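Arsenault through to Musamton Indoor final after three-set win over McIntyre 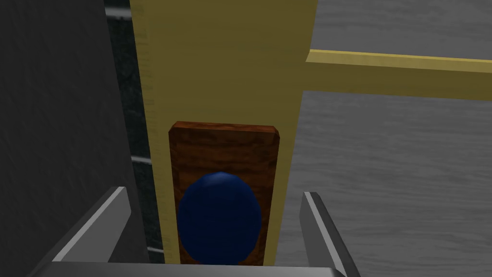 A blue knob on a brown wooden plaque.

MUSAMTON, Monday, December 14, 2020 - Audrey-Anne Arsenault will play for the Musamton Indoor title after beating second seed Diane McIntyre 4-6 6-3 7-5 in the first of the women's semi-finals.

Arsenault, ranked 41 in the national standings, had not been past the quarter-finals of a senior event before this week. She now meets top seed Huguette Lévesque, who beat qualifier Colette Pelham 6-2 6-4 in the later match.

McIntyre made the better start. She broke in the fifth game with a backhand return down the line and held on to take the first set, losing only three points on her first serve. Arsenault had two chances to break back at 5-4 and hit the net on both.

The second set turned on one long game. Serving at 2-3, McIntyre saved four break points before a double fault handed Arsenault the lead. Arsenault held the next, dropped a loose service game, then broke again to level the match.

There were five breaks in the decider. McIntyre led 4-2 and had a point for 5-2, but Arsenault came forward more often from then on and won the game with a volley into the open court. She broke for the last time at 5-5 and served out the match on her second match point. It had lasted almost 16 minutes longer than any other women's match in the draw.

"I was rushing in the first set and giving her cheap points," Arsenault said. "My coach told me to take more time before the second serve, so I did that. At 4-2 down I just wanted to make her play another ball. I have lost to Diane twice this year and both times I stopped going to the net when it got close."

McIntyre said she had no complaints about the result. "She was better on the big points at the end. I had my chance at 4-2 and the ball sat up, and I put it long. I will have a few days off and then start again."

Arsenault, 22, trains at the Pelletier club and returned to competition in July after a wrist injury. She reached this week's semi-final with wins over fifth seed Marta Drury and last year's runner-up, Ines Colborne. Lévesque won the only previous meeting between the finalists, a straight-sets match at Undville.

In the men's event, seventh seed Colton Bergeron reached the last four with a 7-6 6-4 win over Piers Hallam. Bergeron served 7 aces and did not face a break point in the second set. He plays Tanvir Jayawardena, who came through 6-3 6-3 in the bottom half and has yet to drop a set.

"Tanvir returns well, so I will need a high first serve percentage," Bergeron said. "We practised together at Drarkier in the summer and there wasn't much in it."

The men's semi-finals will be played tomorrow, starting at noon on Court One. The women's final follows on Wednesday, not before 2pm, with the men's final after it. The matches will be played without spectators and streamed free on the tournament website. The order of play and full results are posted there each evening.

ENDS

Media enquiries: Press Office, Musamton Indoor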